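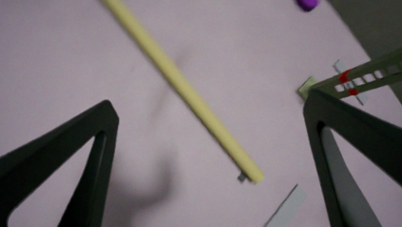 Workshop notebook, Craddock bench
Entry dated January 21, 2020

Subject: hide glue trials for chair repairs, second batch

The second batch of glue was prepared this morning from the Karton pearl stock. The pearls were soaked overnight in cold water, drained, and brought up slowly in the double pot to 55 degrees. The first batch had been allowed to go well past that figure and was discarded. The thermometer is to stay in the pot for the whole session and is not to be borrowed for the dye bath.

Nineteen test joints were made up in beech offcuts from the Plovesik delivery. Each consists of a round tenon in a drilled socket, cut to the same depth as the stretcher joints on the dining chairs. The sockets were warmed before gluing. Two tenons were found to be slightly oval and were turned again. All joints were wiped down with a damp cloth and left on the rack by the window, which may prove too cold a spot. If the weather stays as it is, the rack should be moved to the inner wall.

Note on the drilling: the old spoon bit leaves a rounded bottom and the tenon does not seat fully. The newer bit leaves a flat one. Colleagues are asked to record which bit was used against each joint number, as this was not done for the first batch and the results could not be compared.

Loading will follow the same method as before. The arm is to be weighted in steps up to 800 newtons and held at each step until the dial settles. Joints that creak should be marked as such even where no movement is seen. The previous set gave one failure at 423 newtons, in the wood and not in the glue line, and the broken pieces have been kept in the drawer under the lathe.

The Skuston chairs remain in store. No work is to be done on them until the figures from this batch have been entered. Two of the seat rails show old worm holes on the underside, and these will need filling before the corner blocks go back. The question of whether to keep the later screws has not been settled. They hold well enough, but they have split one block and stained another.

Glue remaining in the pot: one jar, lidded and placed in the cold store. It should be used or thrown away within the week.

Outstanding: new brushes, a second cloth for the rack, and a fresh label for the beech.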